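Re: [skeredport-swap] Jerseys for the winter box, fold or roll?

Thursday, July 4, 2019
Posted by Jaqueline Cuevas 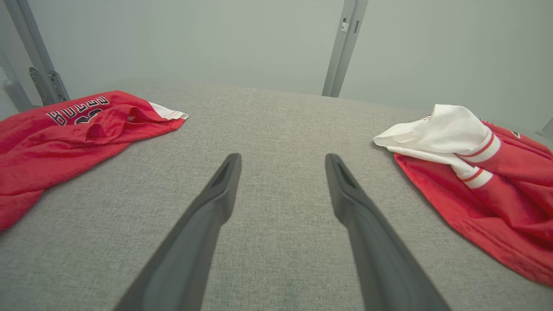 Quick one before the cookout. Wallner asked how I want the jerseys done for the winter box and the short version is flat fold, sleeves in, lettering facing up. Long version, we've got over 120 shirts coming from Fladport and I can't be opening every one to see what it is. The two red ones still need folding, the BULLS one on the left is all bunched up so you only get part of the number, and people look for the number first. Striped trim gets tucked under, it picks up lint off everything.

> On the Trudier list they roll everything. Fits more in a box
> and you don't get the hard crease across the print. Can we
> just do that? Also are we sorting by size or by color, I have
> 40 in the hall and my wife wants the hall back.
> - Wallner

Rolling is fine for plain tees. Not for anything with printed letters, we did that last December and the letters stuck together on a bunch of them. Had to peel. If you're worried about creases put a sheet of tissue in, there's a pack in the closet by the sink.

Size, not color. Adult and kids in seperate boxes please. Tape the size on the short end, not the lid.

Anything with a stain goes in the blue bag and I'll take it home. Don't wash hot!!

Can do 2 car loads Saturday if somebody has the key. Whos got the key?

JC

Recent on this list
Hangers, free, 336 of them
Fladport pickup, who has a van
Lost: one kids mitten, green
Re: Re: box tape, the good kind

Skeredport Clothing Swap list | Contact the list owner | Back to top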